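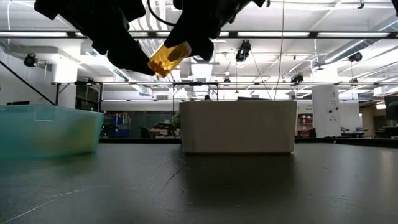 2nd October. Bottle sorting, bench by the Wiegand shelves. Amber ones go in the beige bin, whatever is left goes in the teal one, a system that survived until Ibsa Seyoum asked what counts as amber. Have written "orange is amber" on the lid of the Plidholm box. 13 still without labels from August, all of them apparently mine.

Table top is scratched again. The long pale one has been reported twice and has outlived both reports. Ask Kumach for a mat, 3 mm, before the next batch.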